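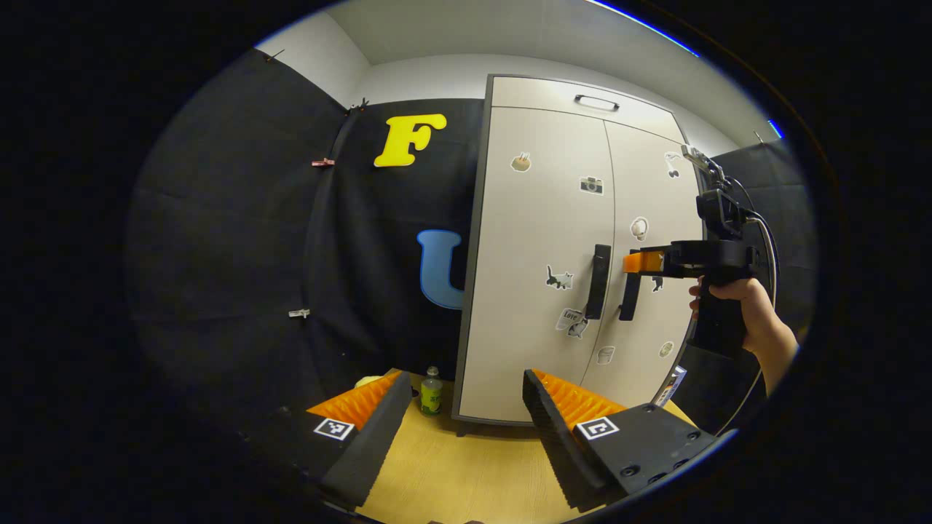 Recovering a Handheld Gripper After a Tracking Fault

Loss of marker tracking is the most frequent fault reported on the Berna handheld grippers at the Ornthorpe laboratory. When it occurs, the recorded finger opening stops following the real one, and the recording cannot be used for training. The fault is most common in door tasks, where one operator works at the cabinet handles with a gripper in hand while a second gripper faces the same doors. The square black-and-white markers on the fingers must remain readable throughout such a task. This procedure applies to all operators and replaces the notice posted in August.

Recognizing the fault

The Fidum recorder shows the width value in gray and writes code 3379 to the session log. In some cases no code appears and the width simply holds at its last value while the fingers continue to move. Treat both cases in the same way.

Step 1. Stop the task
Release the trigger and move the gripper away from the door handles. Do not pull against a handle to free a finger. If an orange pad is caught, open the fingers fully and withdraw in a straight line. The second operator must hold still until the first has stepped clear.

Step 2. End the recording
Close the session in Fidum and mark it "tracking fault." Do not delete the file. Wait for the recorder to confirm that the file has been saved — closing the window early has damaged session logs on two occasions.

Step 3. Inspect the markers
Wipe each marker with a dry cloth. Check for lifted corners, scratches and glare from the overhead lights. A marker with any lifted corner is to be replaced and must not be pressed back down. Use only Vashisht marker sheets from the supply drawer.

Step 4. Inspect the fingers and cable
Open and close the fingers slowly and watch for uneven travel. Check that the screws at the finger bases are seated. The cable should hang free of the trigger and of the other operator's arm. Report any exposed wire and remove the gripper from service.

Step 5. Recalibrate
Start the width calibration and hold the fingers fully open until the recorder prompts you to close them. Record a test of 60 seconds at 120 lux and a second at 700 lux. Both must finish without a gray reading.

Returning to work

If both tests pass, enter the gripper number in the fault register and resume the task from its starting position. If either test fails, tag the gripper and deliver it to Rosalie Aigner in the equipment office. A tagged gripper may be used again only after she has signed the register.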